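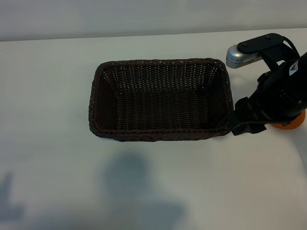

Dark woven basket on a white tabletop.

Frequently Asked Questions
Nevora Film Nights, Carroll

Welcome! If you're thinking of coming to your first screening, or you've been coming for years and still can't remember what time the doors open, these are the questions we get most. We love talking about movies and we love it even more when new people join in, so if your question isn't covered, write to Muireann Cullinane at the Nevora box office and she'll get back to you.

What kind of movies do you show?

All kinds, and we mean that. Last season we went from a silent Danish melodrama with live piano to a Korean heist comedy to a documentary about lighthouse keepers that had half the room in tears. We lean toward films that didn't get much of a release in our part of the world, plus older ones that deserve a big screen. You won't find many superheroes, but if somebody makes a really strange one we'll look at it.

When are the screenings?

Every Tuesday during the season. Doors open at 6:45 p.m. and the film starts at 7:30. There are 23 screenings this season, ending in May with the audience pick (see further down). We don't run ads or trailers, so 7:30 means 7:30.

Where is it?

The Nevora is on the north side of the square in Carroll, next to the hardware store. Free parking behind the building after 6. The lot has a tight entrance, so if you drive something big you'll be happier on the street.

Do I have to be a member?

No! Anyone can walk up and buy a single ticket for $8. A season pass gets you into everything, and pass holders vote on the audience pick. If you've bought single tickets already and decide you want a pass, bring your stubs and we'll take them off the price. You can do that any time in the first half of the season.

How many seats are there? Do you sell out?

The main room is roomy and most weeks you can walk in at 7:25 and find a good spot. The exceptions are opening night, the live music nights and anything with subtitles that won a prize in the past year. For those, book ahead through Zekance, our ticket page. Seats are not assigned. Colm Quinlan in the projection booth swears by row F, a little left of center, and he's watched enough test reels from down there to know.

How do you pick the program?

It starts with a giant list. People drop suggestions off, email them, or catch one of us in the grocery store. Orysia Fedoruk, our programmer, watches as much of it as she can between spring and late summer, then fights with the rest of us until we have a season. The fighting is the fun part. Orysia goes for slow films with wonderful faces in them. Finbarr Ó Conaill wants more westerns. Both of them usually win a few.

Can I suggest a film?

Please do. Give us the title, the year and the director if you know it, and a sentence or two about why you want to see it with a crowd. The sentence matters more than you'd think - we've booked films none of us had heard of on the strength of one good line. Rights can be tricky. Some titles have no current distributor, and some cost more for one evening than we make in a month, so a no from us isn't a no on your taste.

Are foreign-language films subtitled or dubbed?

Subtitled, always. Animated films for the family matinees are sometimes dubbed, and we mark those in the listing. If you have trouble reading subtitles from the back, the front three rows are great for it and the rake is gentle enough that your neck will be fine.
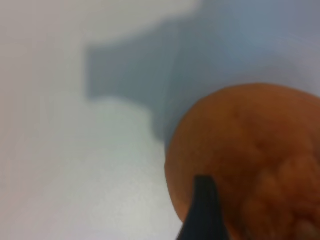 An orange, up close.

What is the Dresa Shorts Program?

Our favorite night of the year! Dresa is a single evening of short films, all under fifteen minutes, from first-time and second-time directors. We had 984 entries for the last one, and the final selection was 14 films. You get a ballot at the door, rank your top three, and the winner is announced before you go home. Several of the filmmakers usually come and stay for questions. Last time one of them had never seen her own film with strangers in the room, and when the big laugh came she stood up and clapped for the audience.

How do I submit a short?

Send a streaming link through the Dresa form on our website. No fee. We ask that the film be finished, that you own the rights to the music, and that it run under fifteen minutes including credits. We do check the running time. Documentary, fiction, animation and things that don't fit a box are all welcome. Every entry is watched all the way through by at least two people.

Do you publish reviews?

Yes, in the Nevora newsletter, which goes out the morning after each screening to 3188 readers. The reviews are written by whoever wants to write one. Ciarán Corrigan edits them, very lightly. He'll fix a misspelled actor and he'll ask you to put a spoiler warning where you need one, but he won't touch your opinion. We've run two reviews of the same film side by side, one calling it a masterpiece and one calling it a long nap, and we'd love to do it again.

I've never written a review. Can I still send one?

Absolutely. Aim for 300 to 500 words. Tell us what it was like to sit there and watch it. You don't have to summarize the plot, and you don't have to know who shot it or what else they made. Send it by noon on the day after the screening if you want it in that week's issue - later ones go up on the website.

Is there a discussion afterward?

After most films, yes, in the lobby. It lasts until people drift off. You're welcome to just listen. It isn't a lecture and there's no reading to do first. If the film runs past two and a half hours we skip the discussion and pick it up by email.

Can I bring kids?

To the matinees, bring as many as you like. For evening screenings, check the note beside the title. Many of our films have never been rated, so Orysia writes a couple of lines on language, violence and so on. If you'd like more detail, ask her. She remembers everything.

Is the building accessible?

There's a ramp at the side door, spaces for wheelchairs in rows C and J, and assistive listening headsets at the box office. We run one open-caption screening a month, marked OC in the listing.

What is the audience pick?

For the last show of the season, pass holders choose. Nominations open in the newsletter, the five most popular go on a ballot, and we book the winner if the rights can be had. If they can't, we go to second place. Finbarr's western has now come in second three times running, and he has asked us to mention that voting is open.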